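March 2023

Rest day, and my legs are complaining on the stairs, so I sit and write.

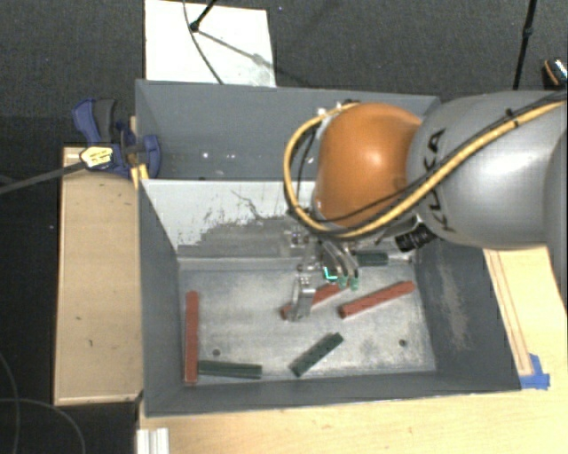 KUKA arm over the gray bin.

Yesterday I trained back at the Cutbridge gym with Garba Effiong. He has prepared athletes for the stage for many years and he does not speak much. He watched my rows, then he took two plates off the bar and walked away to fill his bottle. I understood. I did the set again with the lighter weight and for the first time in weeks I felt it in the lats and not in the arms. I was a little angry, I must admit. When you have pulled a certain weight all winter, it is not pleasant to see it become smaller.

Morning weight is going down slowly. Garba looks only at the average of the week and tells me I should do the same, but I still stand on the scale each morning and let it decide my mood. The food is the same as last week: oats, eggs, chicken, rice, white fish in the evening. He cut my rice again, and dinner now has 34 grams of carbohydrate, weighed dry. It looks very sad on a big plate so I moved it to a small bowl.

I had a long telephone call with Genowefa Pawłowska. She did the Noromden show last June, in the same class I want to enter, and she finished just outside the first call. She told me to practice the quarter turns much more than I think I need. At her show the judges kept them on stage so long that her thighs were shaking, and she forgot to keep her stomach tight in the side pose. She saw it later in the video. I have practiced the turns only after training, when I am already pumped and in a good mood. From tomorrow I will do them in the morning too, cold, before coffee.

She also asked why I want to compete again. I gave some answer about having a goal. After the call I thought about it more. At my first show I was next to last and I told everybody I was only happy to be there. It was not completely true. I was ashamed of my legs. I would like to stand there once and not think about my legs.

So, the legs. Squats on the day before yesterday, then leg press, up to 54 repetitions in total with the pauses counted as one set, the way Garba likes. I had to sit on the floor after. The man on the next machine asked if I needed sugar. I said no thank you, and then I thought about sugar for the whole bus ride.

Things to buy: new straps (the left one is torn near the stitching), cinnamon, the sugar free syrup, posing suit elastic. I still must pay the registration for Ejigu, the small regional show which I want to use as a test before Noromden. The form asks for height in inches and I always convert it wrong.

Sleep was bad, I woke up three times and once I was hungry enough to open the refrigerator and just look inside. I closed it again. My sister called and wanted to know if I will eat cake at her birthday. I said I will come but I will bring my own box. She was quiet for a moment and then she said fine - but I must sit next to our uncle, who will have many questions about the box.

Tomorrow shoulders, and the walk in the morning if it does not rain.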